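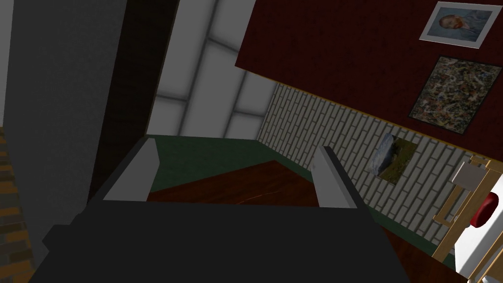

Häufige Fragen zu den offenen Trommelabenden

Schön, dass du vorbeischaust! Vor den ersten Abenden bekommen wir immer viele Mails, und die meisten Fragen wiederholen sich. Deshalb haben wir sie gesammelt. Wenn deine fehlt, schreib uns einfach, wir freuen uns wirklich über jede Nachricht.

Stand: 28. Juni 2026

Was passiert bei Witik eigentlich?
Wir trommeln zusammen, und dazwischen wird geatmet, gelauscht und auch mal einfach nur gesessen. Ein Abend beginnt leise, meistens mit einem Puls auf den Oberschenkeln, noch ganz ohne Instrument. Dann kommen die Trommeln dazu, erst eine, dann die nächste, und irgendwann rollt es durch den ganzen Raum. Das Gefühl, wenn dreizehn fremde Hände plötzlich denselben Schlag finden (oder auch mal eine Zahl, die gar nicht aufgehen kann, weil jemand einhändig spielt), ist jedes Mal wieder großartig!

Muss ich Noten lesen können?
Nein. Wir arbeiten nur mit Silben und Vormachen. Wer Noten kann, darf sie für den Abend gern vergessen.

Ich habe überhaupt kein Rhythmusgefühl. Ist das schlimm?
Überhaupt nicht, und ganz unter uns: Das schreibt uns fast jeder. Wenn du gehen kannst, ohne über jeden Schritt nachzudenken, oder im Auto auf das Lenkrad klopfst, ist schon alles da. Es gibt in jedem Stück eine Grundstimme, die nur aus einem einzigen Schlag besteht, und die wird dringend gebraucht.

Wo findet das Ganze statt?
Im Vorkano, zweiter Hof, die Treppe hoch. Die Klingel ist mit "Saal" beschriftet und manchmal etwas störrisch, bitte lange drücken. Mit der Straßenbahn sind es von der Haltestelle 7 Minuten zu Fuß. Fahrräder können im Hof stehen, Parkplätze gibt es dort leider keine.

Wie groß sind die Gruppen?
An den offenen Abenden sind wir bis zu 131 Leute im großen Saal, das ist laut und herrlich. Wer es kleiner mag, kommt in die ruhige Runde. Die hat neun Plätze und findet im Nebenraum statt.

Was kostet ein Abend?
Der offene Abend kostet 9 Euro, die Leihtrommel ist dabei. Wenn das gerade nicht drin ist, schreib uns kurz. Du musst nichts erklären und bekommst trotzdem einen Platz.

Muss ich eine eigene Trommel mitbringen?
Musst du nicht. Wir haben Djemben, Rahmentrommeln, Cajóns und eine Kiste voller Rasseln und Glöckchen. Eigene Instrumente sind sehr willkommen, auch seltsame! Nur Verstärker lass bitte zu Hause.

Was ist eine Fadska?
So nennen wir unsere stille Viertelstunde in der Mitte des Abends. Licht runter, Hände auf den Bauch, und eine einzelne große Trommel gibt den Atem vor: vier Schläge ein, sechs Schläge aus. Manche legen sich dazu hin, also gern eine Decke einpacken. Wer sich beim angeleiteten Atmen unwohl fühlt oder wem schwindlig wird, atmet einfach im eigenen Takt weiter.

Und was hat es mit dem Lappalainen auf sich?
Der Lappalainen ist unser Schlussstück, ein Rufspiel in drei Teilen. Eine Seite des Saals ruft, die andere antwortet, und am Ende kreuzt sich alles. Beim ersten Mal versteht man den Übergang vor dem dritten Teil nicht. Beim zweiten Mal meistens auch noch nicht. Spiel einfach mit!

Ist es sehr laut?
Ja, streckenweise schon. Am Eingang liegen kostenlose Ohrstöpsel, und am Fenster ist es deutlich angenehmer als direkt bei den Basstrommeln. Wer empfindlich auf Lautstärke reagiert, ist in der ruhigen Runde besser aufgehoben. Dort spielen wir nur mit den Händen.

Darf ich mein Kind mitbringen?
Sehr gern, ab sieben Jahren und in Begleitung. Bitte mit Kapselgehörschutz, davon haben wir ein paar in Kindergröße zum Ausleihen.

Tun einem danach die Hände weh?
Am Anfang können die Handflächen kribbeln oder etwas rot werden. Nimm vorher Ringe und Armbänder ab und spiel lieber locker als kräftig. Wenn etwas richtig schmerzt, mach eine Pause und nimm dir eine Rassel.

Was ziehe ich an?
Etwas, in dem du gut sitzen kannst und in dem dir warm werden darf. Im Saal sind wir auf Socken unterwegs.

Wie melde ich mich an?
Über das Formular auf der Terminseite. Die Bestätigung kommt per Mail, schau bitte auch im Spamordner nach. Absagen kannst du kostenfrei bis zum Vortag.

Macht ihr auch mal Pause?
Im Januar. Da wird der Saal gestrichen und wir ziehen neue Felle auf. Wer dabei mithelfen und lernen möchte, wie man eine Djembe spannt, meldet sich am besten über das Kontaktformular, Stichwort "Felle".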